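Dridgate House, Levels 2 and 3: Fire and General Safety Walk-through
Form 6, revised June
Date of inspection: January 3, 2018
Inspector: Birgit Stüber
Accompanied by: Arne Petersen (building services)
Copy to: Henrik Sauerland, Meinecke Property

Ratings: S = satisfactory, A = action required, N/A = not applicable

1. Exits and corridors

1.1 Exit doors open fully without a key: S
1.2 Exit signs lit: A
Sign over the Level 3 north stair is dim on one side. Replace the tube and recheck on battery.
1.3 Corridors clear to full width: A
Flat-packed Stakix shelving is stored against the wall outside the copy room. Clear width is below the minimum on the floor plan. To be moved to the basement cage.
1.4 Fire doors self-close and latch: A
Level 2 kitchen door closes but does not latch. Arne Petersen adjusted the closer during the visit. It now latches from fully open but not from half open. Strike plate needs packing.
1.5 Stair treads and handrails: S

2. Extinguishers, blankets and alarms

2.1 Extinguishers in place, pins and tags intact: S
2.2 Service tags current: S
2.3 Fire blanket mounted within reach of the stove: A
The blanket is present but hangs behind the microwave. Relocate to the side wall.
2.4 Manual call points unobstructed: S
2.5 Panel free of faults: S
Panel log read back to the previous inspection. One isolation, entered by Timo Sperling for ceiling work, signed off the same afternoon.

3. Electrical

3.1 Test tags current on portable appliances: A
5 items out of date, all in the Level 3 open area: 2 desk lamps, a fan, a label printer and a laminator. Remove from use until tested.
3.2 No power boards connected in series: S
3.3 Switchboard cupboard clear and labelled: S
Labels have been retyped. Circuit 5 still reads "spare" but feeds the Mereo water chiller. Correct the schedule inside the door as well.
3.4 Space heaters: N/A

4. Waste and smoking materials

4.1 Bins emptied daily, no overflow: S
4.2 Paper waste kept away from heat sources: S
4.3 Smoking materials kept out of general waste: A
No metal butt container is provided at the rear entrance. Staff and visitors have only the indoor bins to use on the way in. Supply a lidded metal container and fix it to the wall clear of the door swing. Butts are not to go into any bin that takes paper, including when they seem to be out.
4.4 Smoking signs at both entrances: A
Front entrance satisfactory. Rear sign faded and in English only. Qiuyue Feng has offered to check the Chinese wording before the new sign is printed.

Cigarette pack; printed paper over a round bin. 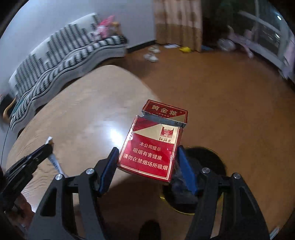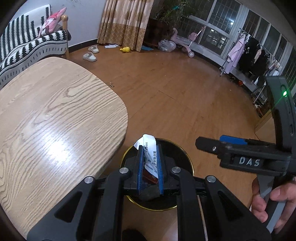
4.5 Cleaners' cupboard locked, chemicals labelled: S
Safety data sheets are in the wall pocket. The sheet for the floor stripper is an old issue and should be replaced at the next delivery.

5. First aid and records

5.1 Kit contents match the list: A
Eyewash past its expiry. Restock both kits so the dates line up.
5.2 Warden list displayed and current: A
Level 2 list names a warden who has moved to another office. Henrik Sauerland to nominate a replacement.
5.3 Evacuation diagrams match the layout: S

Items 1.3, 1.4 and 3.1 are to be closed first. Other actions may be grouped into one work order. Arne Petersen to return the signed action sheet to the inspector with the work order number entered beside each item.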